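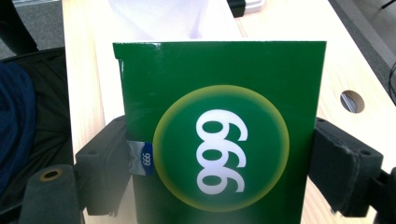
*Green box, 666 on the front.*

25 March 2022

Port day book, Lostano stop. Carrying on from the last entry, where I'd left the map folded the wrong way and gone home annoyed.

Good news first: the fold works! I went back to the plain accordion with one cut through the middle, and now it opens in two pulls and closes flat without anyone having to think about it. I walked up and down the hallway with a bag on one shoulder and a coffee in the other hand and managed it one-handed, twice. The third time I dropped the coffee, but I blame the coffee. Version from last week (the star fold) goes in the drawer. It was lovely and it needed two hands and a lot of patience, and a parent coming off the Bakilana with a stroller has neither.

For anyone picking this book up cold: the job is a self-guided family trail for the Lostano stop on the September sailings. Kids get a booklet and a map when the ship leaves Wutlow, they have one sea day to get excited about it, and then they follow the trail ashore at Lostano and collect stamps. Back on board by the last tender. The Bakilana is small, 300 guests when full, so we're never going to swamp the town, but I do want families spread out and not all standing in line at the same fountain.

Where things stand on the booklet:

- Cover stock: going with the heavier uncoated. The shiny one looks great and you can't write on it with a pencil.
- Page size: staying at the small one. Fits a back pocket, fits a lanyard pouch.
- Page count: 24 with the cover. The last page is a "draw your cabin steward's best towel animal" page, which isn't really part of the trail, but I laughed out loud laying it out and it stays.
- Ink for the stamps: purple. Red bled through on the uncoated and blue got mixed up with pen.

I ran the full stamp test this morning, every station, on the real paper. The lighthouse stamp is my favorite thing we've made this year. It's crisp right down to the little windows! The goat stamp is not crisp. The goat looks like a cloud with feet. I tried more ink, less ink, a softer pad underneath, and a harder press, and the best I got was a cloud with slightly better feet. The lines are too fine for rubber at that size. Redraw it with a thicker outline and drop the beard. (Beard can come back if we ever do a bigger one for the finish.)

Also tested how long the ink takes to dry on the page, and it was still smudging when I closed the book right away. Kids will absolutely close the book right away. Options are a blotter sheet bound in the middle or just leaving the facing page blank so it doesn't matter if it prints across. I like the blank facing page and we could call it the ghost page and let them draw on top of whatever comes through. Need to mock that up.

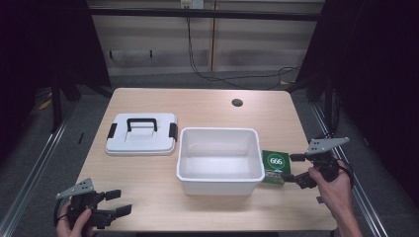

The clues are the other half of today. I read all of them out loud, start to finish, and it's amazing how fast you hear the bad ones. Clue two had three separate instructions in it and by the end I'd forgotten where I was standing. Clue five rhymed, and none of the others do, so it sounded like it had wandered in from a different booklet. Both rewritten. New clue two:

> Find the bench that faces the wrong way. Sit down. What can you see that nobody on the other benches can?

I love that one. It gets everyone to sit for a minute, it's in the shade until after lunch, and the answer (the bell on the old customs house) is right there if you look up. There are two right answers if you count the weather vane and I think we should accept both.

Clue seven is still a problem. It relies on the bakery being open and the bakery closes when it sells out. On our scouting trip it sold out before eleven, which says great things about the bakery and terrible things about my planning. I could move it up to clue three, but then the route doubles back over the bridge. I could swap the bakery for the tiled doorway next to it, which never closes! Leaning toward the doorway, with a line on the parents' page saying to go early if they want the almond ones. They do want the almond ones.

Reading level: I'd like a seven-year-old to get through it with a bit of help and a ten-year-old to get through it alone. Right now it's closer to ten and up. The words "harbormaster," "cobbled" and "inscription" all tripped up our test reader. Keeping "harbormaster," it's a great word and we can put a drawing next to it. The other two are gone.

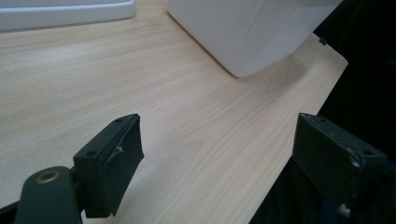 **TIMING**

Full route, from the tender pier and back to the tender pier, using the numbers we wrote down at Dimside. We can't get out to Lostano again before summer, so we chalked the distances along the seafront at Dimside and had two families walk it with a booklet each. It's flatter than Lostano, so add some for the steps. What a fun afternoon, though. One of the kids asked if the goat was real and whether she could meet it.

| Leg | Family A | Family B |
|---|---|---|
| Pier to bench | 9 min | 14 min |
| Bench to fountain | 11 min | 12 min |
| Fountain to doorway | 16 min | 21 min |
| Doorway to lighthouse | 18 min | 20 min |
| Lighthouse to pier | 15 min | 17 min |

Family B had a toddler, and the toddler had opinions about pigeons. I'd plan for Family B. That puts the walking well inside the morning, with enough left over for lunch and a swim, and I'm so much happier about it than I was after the first draft, when the trail ate the entire stop.

The long leg is fountain to doorway and you can feel it on the sheet too, there's nothing to do for most of it. Idea: a spotting strip down the edge of the map. Blue shutters, a cat, a boat with a name starting with B, someone carrying bread. It costs us nothing, there's already a blank margin there.

Lighthouse steps: no stroller access, full stop. The stamp has to be at the bottom. I had it at the top for the view and that was me thinking like a person without a stroller. Families who want to climb can climb and the book can have a little box to tick for it.

**PRINT RUN**

The quote came in at 329 for the proof set, which covers booklets and maps but not the stamps. I'm fine with that. Asked whether the spotting strip changes anything and they said no as long as it stays one color. It stays one color.

Proofs go out once the goat is redrawn. I'd hoped to send them today and I'm holding myself back. One wrong goat on every copy would haunt me.

**NEXT**

- Redraw goat, thicker outline, no beard
- Mock up ghost page and smudge it on purpose
- Swap bakery for doorway, check the map label moves with it
- Draw the harbormaster
- Spotting strip, one color, ten things at most
- Ask the Bakilana which deck the kids' desk is on. The old deck plan says 3 and the newer one has it moved next to the library
- Pencils: short ones, with erasers. The ones without erasers caused tears at Dimside
- Find out if the tender pier at Lostano has a shady spot to stand, for the finish stamp

Left the lighthouse stamp out on the ink pad lid to dry. Please don't put it away wet, and please do try it on some scrap first, it's really satisfying.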